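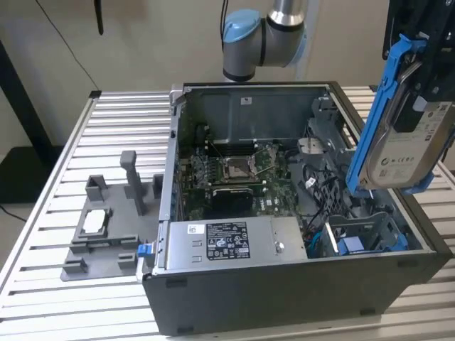

Astari: second-hand desktop computer ads, version 2

I started saving ads for used desktop computers when I was shopping for one myself, and then I bought the computer and kept right on saving ads. Astari is the result: 2,916 classified ads for old towers, small office machines and loose parts, all typed or pasted into one CSV by me, mostly at the kitchen table with a coffee going cold. If you're interested in how regular folks describe a computer when they want it out of the basement, this might be your thing!

The ads come from the Hetavmont community buy-and-sell board and from the Kosatberg swap pages, plus a handful of paper flyers from laundromats and grocery stores out toward Vaughan. All of them are in English, though a few wander into French partway through and I left those alone.

Version 2 went up on June 8, 2018. If you grabbed the files before then, please grab them again, the price column was a mess (sorry).

What's in the download

ads.csv is the main file, one row per ad
parts.csv has one row per part mentioned, linked back to the ad
colour_words.txt is every word sellers used for the colour of a case, just for fun ("putty" is in there, and so is "office")
changes.txt is my list of fixes, in no order you'd call sensible

Columns in ads.csv

ad_id: a plain number. There are gaps where I pulled duplicates.
source: board, swap or flyer
title: as the seller wrote it, spelling and all
body: the ad text, up to 500 characters. Longer ones get chopped at the last full word.
price_cad: the asking price in dollars. Blank means no price was given, zero means the seller said free.
condition: my own label, see further down
pickup: yes, no or unclear
trade: what they'd take instead of cash, in their words. My favourite column by a mile. There's firewood, a set of winter tires, "a decent toque", perogies.
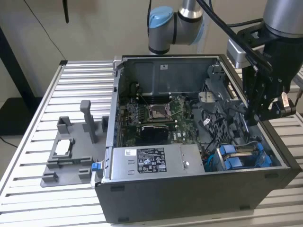
How I cleaned it

Phone numbers, emails, street addresses and names all came out by hand and were replaced with [removed]. I went through the whole thing twice and then had a script look for anything shaped like a phone number or a postal code. If you spot one I missed, open an issue without pasting the number into it and I'll fix it that evening.

Typos stayed in. I know some of you will want to correct them before doing anything else, but half the charm (and a good bit of the signal, if you're doing search stuff) is in things like "mother bored" and "hard drive tower thing". The parts file has a tidy_name column beside the original wording, so you can have it both ways.

Prices were the worst of it. Sellers write "40 firm", "forty obo", "40 or 50 with monitor". I took the lowest number that got you the computer by itself. When the ad only had a bundle price I left price_cad blank and put the bundle price in notes. In the first version I'd averaged them, and that was a silly thing to do.

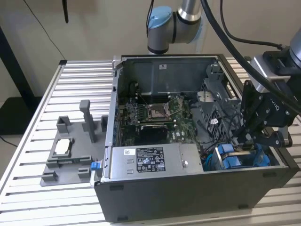

The condition labels are where I used the most judgement, so argue with me about these if you want to argue about anything. There are four: working, untested, incomplete and parts. Sellers love to say "just needs a hard drive" about a machine that needs a fair bit more than that, and I labelled by what the ad listed as missing and ignored the cheerful tone. A Dell like this one, with memory slots and a heatsink on the board but nothing in the CPU socket, would go down as incomplete if the ad mentioned the empty socket. If the ad only said "older Dell, as is", it would be untested, even though one look inside would tell you otherwise. I only ever had the words to go on. I never went to see any of these computers (well, apart from the one I bought).

294 ads are flagged in the check_me column. Those are the ones where I changed my mind on the label at least once, and you may want to drop them or relabel them yourself.

Stuff to watch out for

The ads lean heavily toward spring. People clean out the garage in May and the board fills up, and I was also just keener in May. Please don't draw a seasonal graph from my enthusiasm.

The flyers are short and shouty compared to everything else, so if you're training a classifier on body text it'll learn to spot capital letters.

Asking prices are only asking prices. I have no clue what anything sold for.

Brand names are whatever the seller claimed. I didn't check them.

Using it

Go ahead and use it for whatever you like, including classes. A link back to the page would be nice. Please don't try to work out who the sellers were.

Known bugs

The pickup column says unclear for a bunch of Kosatberg ads where it's pretty obviously yes. I'm working through them from the bottom of the file up.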